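Doketti
Home / Equipment / Data Collection / Agudelo Demonstration Station

Agudelo Demonstration Station
Arm-based recording system for household handling tasks

Product code: AG-1534
Availability: Built to order
Lead time: 45 working days
Page last updated: 16 Feb 2018

Overview

The Agudelo Demonstration Station is a complete recording system for research groups and product teams that need demonstrations of everyday handling work. An operator guides a single robot arm through a task, and the station stores the motion of the arm, the opening of the gripper and the camera streams on one shared clock. The resulting episodes may be used directly for imitation learning or as a starting point for further training on the customer's own equipment.

The station is supplied by Doketti with the Dirnia recording software installed and licensed for the life of the unit. It is intended for use in furnished rooms as well as laboratories. Doketti recommends that demonstrations be gathered in the kind of room where the finished system will work, with ordinary furniture left in place and ordinary lighting switched on.

Garment handling

Clothing is among the most requested task families for the station. Shirts, jackets and trousers change shape each time they are gripped, and a policy trained on a small set of identical episodes will rarely handle a garment that hangs a little differently. The garment task set supplied with the station therefore asks the operator to vary the grip point, the order of the garments on the rack and the distance between the rack and the arm base. Light and dark fabrics are recorded in the same sessions.
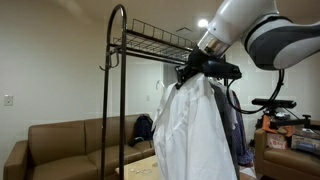
Garment task set: white shirt held at the collar and shoulders, clothing rack, furnished room.

The task set contains written instructions for the following activities: taking a garment from a rack, placing a garment on a rack, moving a garment along a rack, and laying a garment flat on a seat or table. Each instruction sheet gives the starting arrangement, the permitted variations and the condition under which an episode is to be marked complete. Episodes that end in a dropped or caught garment are kept and labeled as such. They should not be deleted by the operator.

Recording software

Dirnia opens a new episode when the operator presses the start pedal and closes it when the pedal is pressed again. The operator then assigns one of four labels: complete, partial, failed or void. A short text note may be added. Void is reserved for episodes interrupted by a person entering the work area, an emergency stop or a fault in a data stream.

Completed sessions are checked for missing samples and clock drift before they are written to the archive. Sessions that do not pass are placed in a separate folder for review. The review tool plays all streams side by side and allows a second person to confirm or change the operator's label; both labels are retained.

Export is available in two formats. The compact format contains arm and gripper data with reduced video. The full format contains all streams as recorded. A site identifier and a garment identifier are written to every episode in either format.

Standard supply

Robot arm with controller
Two-finger gripper with cable set
Operator hand controller and start pedal
Recording computer with Dirnia installed
Emergency stop unit
Garment task set, printed and electronic
Operator handbook

Clothing racks, garments and furniture are not included.

Specifications

Internal storage: 2,000 episodes in full format
Maximum episode length: 90 seconds
Operators per session: one, with one observer
Software languages: English, Dutch, Vietnamese

Episodes longer than the stated maximum are divided automatically and linked in the session index.

Site requirements

The arm must be installed on a level floor by a technician approved by Doketti. The customer shall mark the work area before the first session and shall keep it clear of persons while the arm is powered. Loose cables from other equipment should be routed outside the reach of the arm. Rooms with strong direct sunlight should be fitted with blinds.

Persons who may be recorded by the station must be informed in advance. Responsibility for notice and consent rests with the customer.

Training and support

A training course is held at the Vurbridge site and is included in the purchase price for two operators. Participants record, label and review a full garment session under supervision. Additional places may be booked separately. The course is led by Nga Vũ, Head of Operator Training.

Software updates are provided without charge during the warranty period. Replacement gripper fingers, cables and pedals are held in stock at Vurbridge and may be ordered by existing customers through the service desk.

Ordering

Prices are quoted on request. Inquiries should state the intended task family, the number of recording sites and whether existing data must be imported. Requests are handled by Milan Maes, Equipment Sales, Doketti, Vurbridge.

Related items
Agudelo Spare Gripper Finger Set
Agudelo Second Operator License
Dirnia Review Workstation
Kitchen Task Set for Agudelo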